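Sunday, late, feet up

Well, I said I'd only look in on the cell for a few minutes, and I got home after dark with marker on my sleeve and no lunch in me. No regrets though, the Asance cell is in better shape tonight than it's been all July, and I want to get it down while I still remember which thing I did to which arm.

The trouble all week was the left arm. It'd go out toward the boxes, get most of the way there, and then the wrist would give this little shiver, like somebody had walked over its grave. The right one was fine (it's always fine, it's the good child). I'd been blaming the software, and I spent two evenings in the settings changing numbers and changing them back again. Then this morning over coffee I thought, go and put your hand on the thing, you dope.

So I drove over to Nedden with the hex keys and the good flashlight, put power on, and ran the pair of them up to the stack with the orange box on top, one gripper to each side. That's my favorite test. If either arm comes in low or crooked you see it right away against a straight lid.

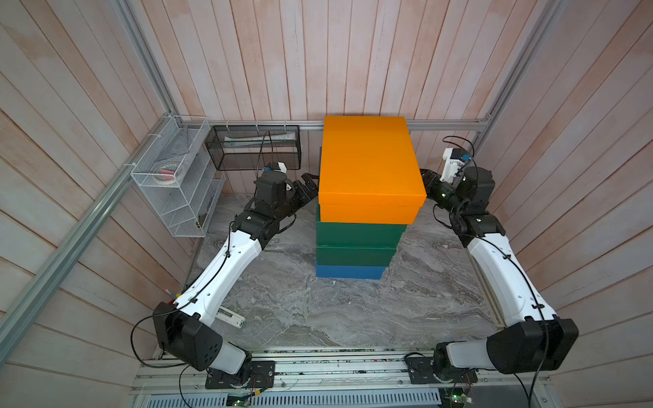
Bolts first, always

I wrote that on the inside of my notebook last winter and then ignored it for a week. Power off, arms lowered down by hand so they didn't flop, and a key on every bolt in the left mounting plate. The one at the back corner turned with hardly any effort! It wasn't falling out or anything, but with the arm stretched all the way out you could push down at the wrist and feel the plate rock a hair against the rail. I could've cried, thinking of those evenings.

Took them out one by one, wiped the threads, put on a dab of the blue stuff, and ran them back in going corner to corner. Then I did the right plate the same way, which didn't need it, but now they match and I can stop wondering. I also went along the rail itself with a brush and got a disgusting amount of fluff out of the channels.

The counter in the log said 639 runs on that left wrist. Vultstead's booklet is vague about how often to check things (it says "regularly", thanks a lot), so I'm making my own rule and it's going on a sticker by the switch.

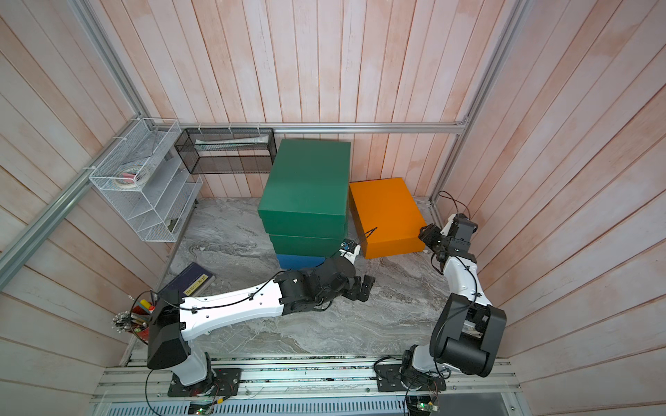 I still had the cables to do, and cables are what I put off. The clips along the white links creep, that's the problem. They slide a tiny bit every time the elbow folds, and after a while all the slack ends up in one place and there's none where the wrist needs it. I moved the left arm slowly through its whole reach by hand, watching the cable and not the gripper, and wherever it pulled tight I backed a clip off and let some through. Too much is just as bad, mind you, then you've got a loop big enough to catch on things. I redid the one nearest the wrist so many times I lost patience with it and had a sandwich in the car. (OK, so there was a little lunch. Half a sandwich.)

The ties I used were the small black ones from Begay. I don't love them, they're stiff and the tails leave a nasty sharp end unless you trim them dead flush, but they hold. Must order more before the bag runs out.

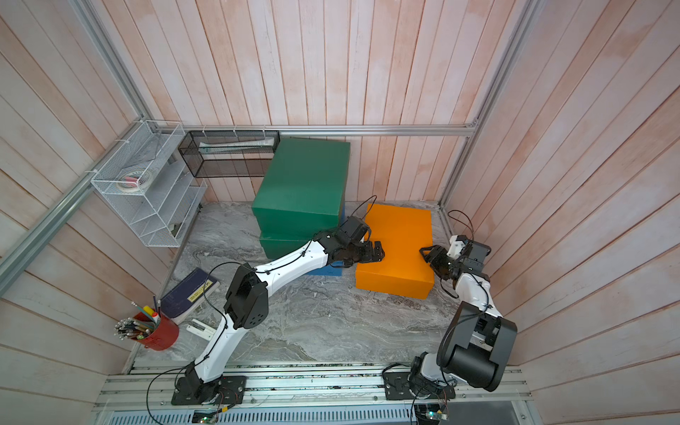
Zeroing took the longest, as per usual. Both arms have to agree on where the middle of the floor is, and after the plate had been off, the left one's idea of it was junk. I do it the slow way, one joint at a time, write down the number, go on to the next, and then the same for the other arm. It came to over 65 minutes in the end, and my knees know it. For the check afterward I like a box lying flat on the marble, so the orange one beside the green stack was just the job, and the fingers have to come down over the lid without either arm wandering into the other's patch. I left all the other clutter where it lives, the navy book and the pen cup over on the left, on the theory that if the arm can't mind its manners around a cup of pens I'd sooner find out while I'm standing next to the switch.

It minded its manners. I sent the left arm out again and again, fast and slow, and felt for the shiver with two fingers on the shoulder housing, and there wasn't one. I may have said something out loud to it. Quiet as anything in there, only the fans going. 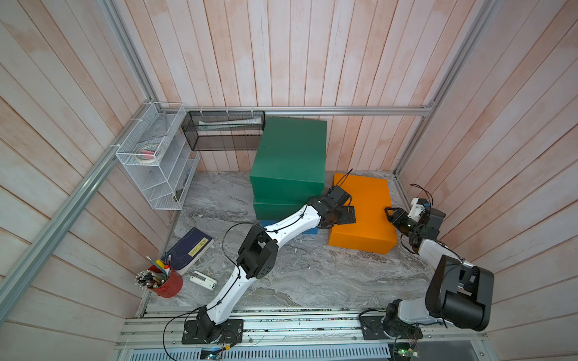

The finger pads are the next job, I think. They grip OK but they've gone shiny, and a shiny pad slides on a lid sooner or later. I've got a spare set somewhere in the blue toolbox, or I had. And I'd like to put a proper strain relief on the little board under the right base, those wires hang by faith at the moment and I brush past them every time I clean the rail.

Oh, and the sticker! I wrote it out, and then left it on the passenger seat. Tomorrow. Also bring: flush cutters, more blue stuff, the smaller brush, something to kneel on.

Bed now. My hands smell of thread cleaner and I don't care one bit.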